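GEOL 214: Building Stone and Its Uses
Handout 5: Marble, from limestone to countertop
Prepared by Nisha Tomar; lab section notes by Wubit Hailu

5.1 What the word means

In geology, marble is a metamorphic rock made mainly of calcite or dolomite that has recrystallized under heat, usually with some pressure. In the stone trade, the word covers nearly any carbonate rock that takes a polish, including many limestones that have never been metamorphosed. Read supplier labels with this in mind. In lab reports, use "marble" in the geological sense only, and write "polished carbonate stone" when you have no evidence of recrystallization.

5.2 Texture

Fossils, mud and pore space in the parent limestone are replaced during metamorphism by interlocking crystals. Grain size generally increases with temperature and with the time spent at that temperature. Impurities along grain boundaries slow the growth, so dirty limestones tend to give finer marbles. A pure calcite marble often shows a sugary surface on a fresh break. On a polished face the grains are much harder to see, and a hand lens held at a low angle to the light works best.

5.3 Color and veining

Pure calcite marble is white. Most other colors come from small amounts of other material:

Iron oxides: red, brown, pink
Hydrated iron oxides: yellow, tan
Graphite or other organic carbon: gray to black
Serpentine, chlorite: green

Veins have more than one origin. Some are fractures later filled by calcite or other minerals. Others are stylolites, irregular seams where carbonate dissolved under stress and left clay and iron oxides behind. Folded sedimentary layers can also be mistaken for veins when a slab is cut at an odd angle to them.

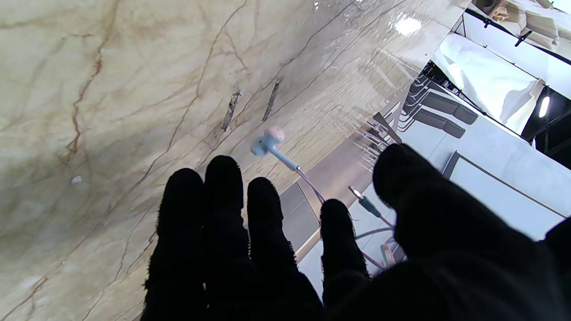 Fig. 5.1. Polished marble tabletop, cream and beige, with reddish-brown and gray veins.

Color alone does not identify the mineral. The Karkuden and Uddale samples in drawer 14 are close in color but differ in composition: Karkuden is calcite and Uddale is dolomite. Test both before you write up the comparison.

5.4 Acid test

Place one drop of dilute hydrochloric acid on an unpolished corner of the sample. Calcite fizzes at once. Dolomite reacts weakly unless it is scratched to a powder first. Wipe the drop off, rinse and dry. Do not test polished faces; the acid leaves a dull spot. Goggles stay on until all bottles are capped.

5.5 Hardness and wear

Calcite is 3 on the Mohs scale and dolomite is 3.5 to 4. Quartz, which is common in household grit, is 7. A polished marble floor near an outside door will therefore lose its shine well before one in an interior room.

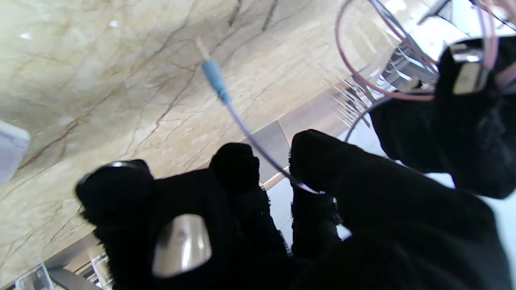
Etching is a separate process from scratching. Lemon juice, vinegar and wine dissolve a thin layer of calcite and leave a matte patch. A penetrating sealer slows staining by oil and colored liquids but does little against etching, as the acid attacks the mineral surface directly.

5.6 For the next lab

Read Hailu's notes on thin sections, pages 16 to 40. Groups led by Feven Hadgu and Hamdia Gashaw start with the acid test; the others start at the microscopes.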